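3.2 Collection Procedure

All demonstrations in the Nivura set were gathered in the Bollcombe building, using the shared rooms as they stood. We did not build a mock kitchen or a lab bench copy of one. Each session was recorded with a view from head height and close views from the wrist, and the streams were matched by time stamp after the session ended. The wrist views matter most in the last part of a reach, when the head view is often blocked by the arm.
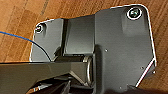 Figure 2. Close view from the wrist. Metal bracket parts and a thin blue cable against a wooden floor.

Operators worked from a list of 34 short task prompts. A prompt names a goal and a place but does not say how to do the job, so two operators may go about it in different ways. We kept both versions. Prompts for the kitchenette cover the sink, the counter and the cabinets, and an operator was free to skip one if it made no sense given what was there at the time.

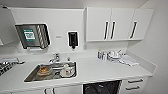

Items were not reset to fixed positions between episodes. This makes the set harder to use for direct comparison, but in our early tests with the Ezeani baseline, policies trained on fixed layouts did poorly as soon as a bowl or mug was moved. An episode ends when the operator presses the stop key, and any episode shorter than four seconds is dropped.

Long-range movement was recorded separately. In these episodes the prompt gives a target in another part of the floor, and the path is left to the operator.

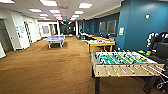

We found that large open rooms needed more episodes than we had planned, as the learned policy tended to drift when the nearest furniture was far away. A second round in August added episodes of this kind. After both rounds the set held 1879 episodes, of which 11 were later removed for faulty time stamps.

Labels were added in the Vilov tool. The annotator marked the start and end of each contact and flagged segments in which the wrist view showed mostly hardware and little of the work surface. Flagged segments stay in the release with a lower sampling weight.
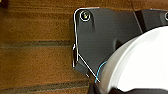
Figure 3. Wrist view with dark housing and a white curved part on the right and bare wood on the left.

The weight was set to one quarter for all experiments in Section 4. We did not tune it further.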